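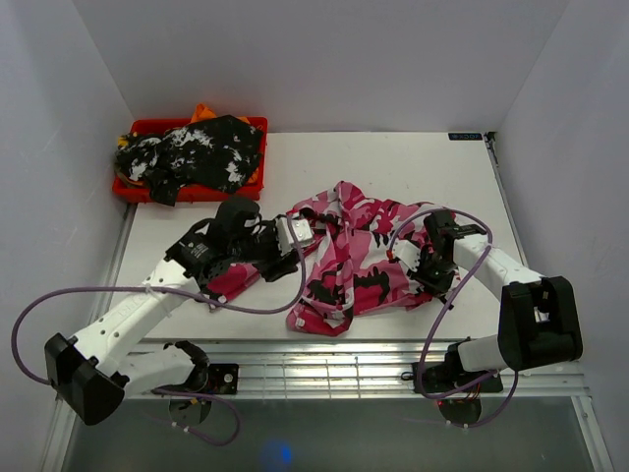 wudular_dave replied:
You are never going to get folding out of two arms and a table. I spent all of May on socks. Socks don't even have sleeves.

benchrat6
Noted, and thank you for the encouragement. For anybody joining now: both arms are on the aluminum rail, the walls are up, and it is picking shirts. Folding is a strong word for what comes next. At 3,358 steps into the log the left wrist faulted and I went to bed.

Fundcombe_Shed
What are you doing about the cables? I see big purple loops. Ours at the Fundcombe shop caught on everything until we tied them down at the elbow.

benchrat6
Nothing, so far. I tried clips on the forearm and the wrist lost a good chunk of its rotation. Loops stay until one snags.

Fundcombe_Shed
So, until it snags.

benchrat6
Correct.

villa_of_parts
I'd leave them loose too. Tie them at the elbow and you're bending the same inch of wire all day. I killed 2 connectors that way. Give it slack and look at it once in a while.

Fundcombe_Shed
We've had one tied down since the Rirkberg meetup and it's fine. You have to leave slack on the wrist side - people forget that and then blame the tie.

wudular_dave
Can we go back to the camo? Busy print, wrinkles everywhere. How does your software find a hem in that? Start with a plain towel like a normal person.

benchrat6
I did towels. It's great at towels. I don't own 342 towels, I own shirts, and I'd like the thing to deal with what's in the tray.

villa_of_parts
Dave has a point about the print though. Run one plain shirt through it so you know if it's the vision or the grip that's failing.

benchrat6
Fine. One plain shirt, tonight, after I reseat the wrist connector. Dave may not say anything.

wudular_dave
Socks.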